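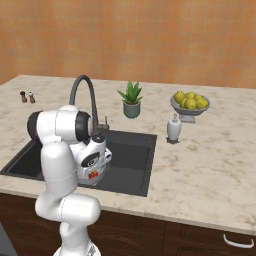

Sonntag, 21. September 2025 - Von unserer Redaktion in Drenport

14 Mal geteilt | 6 Kommentare

Suchbegriff eingeben

Wer in Drenport zum Tag der offenen Tür bei Saragih will, muss erst einmal an der alten Spedition vorbei und dann, dem Kuchenduft nach, zwei Treppen hinauf. Oben angekommen, bekam ich einen Kaffee in die Hand gedrückt und wurde in einen abgedunkelten Raum geschoben, in dem schon zwei Schulklassen und ein sehr geduldiger Dackel saßen - und alle schauten auf die Leinwand, in eine Küche, die es nur im Rechner gibt.

Flenumell heißt das Programm, mit dem das kleine Unternehmen seit April seine Roboterarme üben lässt. Gekocht wird darin nicht, jedenfalls noch nicht. Es geht um das, was bei uns zu Hause auch immer liegen bleibt: Sachen aus der Spüle holen, Sachen in die Spüle legen. Der weiße Arm beugt sich dabei über das schwarze Becken wie ein Reiher über den Teich, zwischen den beiden Fingern etwas Kleines, Rotoranges, und im Publikum wurde sofort geraten. Eine Tomate? Ein Spielzeug? Die Kinder waren für Tomate, und zwar laut!

Mir hatten es ja eher die Nebensachen angetan. Irgendjemand hat sich die Mühe gemacht, den Marmor zu ädern, eine stachelige Topfpflanze neben den Wasserhahn zu stellen und eine Schale mit gelbgrünen Früchten dazu, und die orangefarbenen Fliesen hätte ich am liebsten gleich mit nach Hause genommen. Solche Dinge werden von Durchgang zu Durchgang umgeräumt, erklärte man uns, damit der Arm sich nicht an eine einzige Küche gewöhnt. Fast 3000 Durchgänge laufen in einer Nacht, und 732 verschiedene Küchen stehen inzwischen im Katalog.

Nebenan, bei den Kollegen von Moletti, durfte man anschließend selbst an den Steuerknüppel. Ich habe es zweimal versucht und zweimal den Beckenrand gerammt - zum Glück kostet virtueller Marmor nichts. Der Junge nach mir brauchte keine 40 Sekunden und bekam Applaus. Der nächste Besuchstag ist für April geplant, und den Kuchen soll es dann wieder geben.

Kommentare (6) | Teilen | Merken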